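**Demonstration gathering** (people who do it mostly say "demo collecting", or just "collecting") is the job of doing a small task by hand, over and over, with the motion and the camera views recorded so a learning system can copy it later. I've been adding to this article since February, when Elif Naz Karaca handed me the page and told me to keep it in plain words, so plain words is what you'll get!

## Where the examples come from

There are a few ways of getting examples into a machine. You can steer a robot from a distance, you can grab its arm and push it through the task, or you can leave the robot out of it and wear the grippers yourself. The last one is what we do most at Buvport, and it's my favourite by a long way. You strap a gripper to each hand, squeeze, and the fingers close on whatever is between them.

A camera rides on each gripper and looks out past the fingers, so the learner gets a view from right where the grabbing happens.
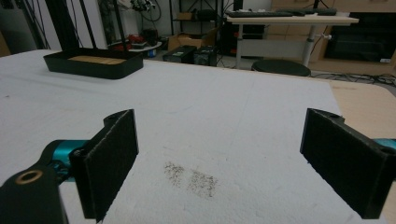 Small mess on the cloth is fair game, by the way. Bogumił Krawczyk used to wipe everything down between takes at the Pitusdale site, and his recordings were lovely to look at, but a system raised on a spotless table can get fussy about crumbs (ours did, and it was a long week). These days we let the table look like a table.

The felt-like pads on the inner faces of the fingers get a lot of talk too. Soft things are the hard part of this work. A block stays a block however you pick it up, but fabric folds over itself, slides and bunches, and I've dropped more of it than I'd like to admit. 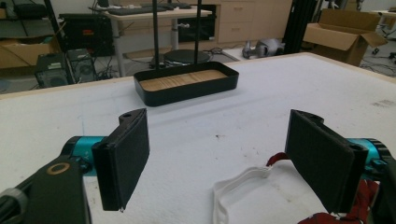
## What goes into one example

One example, or *episode*, is a single go at the task from start to finish. In the Fodari set, which is our folder of everyday objects, an episode starts with both grippers resting near the front of the table and ends when you've let go and backed off. Please do back off! Ayten Kaplan went through a whole batch where people stopped recording with the fingers still shut, and the learner picked up the habit of never letting go of anything.

Along with the gripper views we keep one from head height. It takes in both hands and the whole work surface, which helps a lot when one hand is busy and the other is just waiting its turn. The striped bow tie is a good one for this. Lying there all crumpled, it never gives you quite the same shape twice, and you have to decide where to grab it. 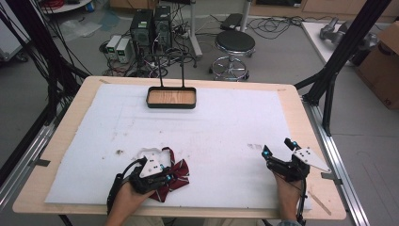

I like to go in from the side, Perihan Tokgöz swears by straight down, and we keep both. A mix of habits is healthy. If every episode came from me, the system would learn my wonky left wrist along with the job.

Speed matters as well, and most beginners go too fast. My own rule is to move as if the thing you're carrying belongs to somebody else. Keep the marker plates on top of the grippers where the head camera can see them, try not to cross your arms, and if you fumble, carry on and finish the episode anyway. Heriberto Montes tags the fumbles afterwards and they go in their own pile (recoveries are worth having, so don't bin them).

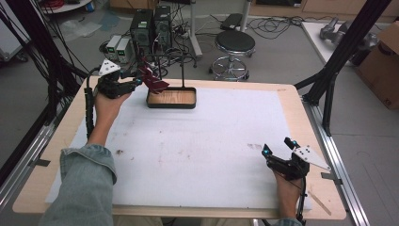 Carrying things near the tray is where I slow right down. The rod at the right end is easy to clip with a gripper when your mind's on the object.

## How many is enough

This is the bit everyone writes in about, and there's no single number. The Fodari set has 2,000 episodes, split over 8 tasks, and some of those tasks were plenty well covered long before we stopped. Others could still use more. Gökçe, the little program we use for sorting episodes, flags the ones that look too much alike, and I'd sooner have a short list of varied goes than a huge pile of twins.

Things worth changing between episodes:

- where the object starts, and which way up it is
- which hand goes first
- the person wearing the grippers
- the surface, if you've got another cloth or board handy

## See also

- Episode tagging
- Marker plates and how to clean them
- Two-handed tasks

*Last tidied 9th September. The part on recoveries still needs a proper write-up from Heriberto.*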